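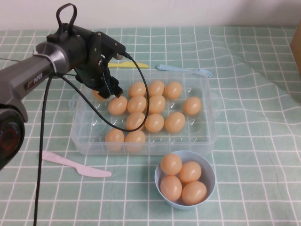
My grandmother kept her eggs on the windowsill above the sink, pointy end down, and she would no more have put one in the fridge than she would have put her slippers in there. I was thirty before I wondered whether she had a reason. By then I had moved into a rented house with a long, weedy yard and an old chook shed down the back, and Marius Dumitrescu, who lived over the side fence, had already made up his mind that I was going to use it.

Marius and his wife Irina had kept hens for most of their marriage, first on a farm and then on a suburban block where the neighbours (me, mainly) were paid off in eggs. He came round one evening in April with two brown pullets in a cardboard box and a bag of layer pellets under his arm, and said he'd be back in the morning to look at my wire. There was a great deal wrong with my wire. We spent most of that weekend on our knees burying a skirt of it around the shed, because a fox will dig where a fence meets the ground and very rarely thinks to start a metre further back.

I got a third hen from Bianca Buzatu, who breeds Australorps on a few acres out past the highway and talks about them the way other people talk about their racehorses. Three is a good number to begin with, she told me, and she was right, although she did leave out that three becomes seven with hardly any effort at all. Hens are sociable and they are also dreadful snobs. The newcomer spent her first fortnight being chased off the feeder, and I spent mine running down the yard in my dressing gown to take her side, until Irina called over the fence that I was only making it worse and would I please come in and have a coffee.

So I did, and that was really where I learned about eggs. Irina's kitchen has a bench under the window and a blue bowl that is never empty from spring through to Christmas. She writes the date on each shell in pencil, on the blunt end, and uses the oldest for boiling. A very fresh egg is a misery to peel, as anyone knows who has ever tried to take a nice plate of them to a lunch and turned up with something resembling the surface of the moon. Give them a week or more and the shell slips off. The fresh ones she keeps for poaching, when you want the white to hold itself together, and for the custard that goes into her Easter cake.

I should say something about the washing, as people do get quite heated about it. An egg comes out of the hen with a fine coating over the shell, called the bloom, which helps keep bacteria out. Wash it and the bloom goes too. If a shell is a bit grubby I rub it with a dry cloth, and if it's filthy or cracked it goes in the compost. My own go in the fridge nowadays, in a carton, well away from the onions. My grandmother would sigh, but her kitchen never saw a forty-degree afternoon.

What I hadn't expected was how much the year would come into it. You can buy a dozen at the supermarket any day you like and never suspect that laying has a season, but hens go by the light. Mine slowed down in autumn, dropped their feathers all over the yard until the place looked like the aftermath of a pillow fight, and then simply stopped. In my first full year the three of them gave me 179 eggs after that first winter, all written in the back of an old diary, and I was ridiculously proud of every one. The following year, with the flock grown, it was 876, and I was leaving them on doorsteps.

A glut is a lovely problem, as problems go. Rosângela Leite, who I met in the queue at the feed store, gave me her recipe for quindim, a glossy yellow custard with coconut in it that eats up yolks by the handful. The leftover whites I freeze in an ice cube tray for pavlova. Fikri Siregar from the community garden swaps me chillies and lemongrass for a dozen at a time, and he showed me how to simmer hard-boiled eggs in a fierce red sambal until they take on the colour. I make it most weeks now - cut back a little on the chilli, though he isn't to know.

Marius is slower on his feet these days and I do his wire as well as my own. He still leans on the fence of a morning, counting my hens under his breath, and tells me the speckled one is too fat. She is, too. She has worked out how to get the lid off the scrap bucket, and I haven't the heart to buy a better one.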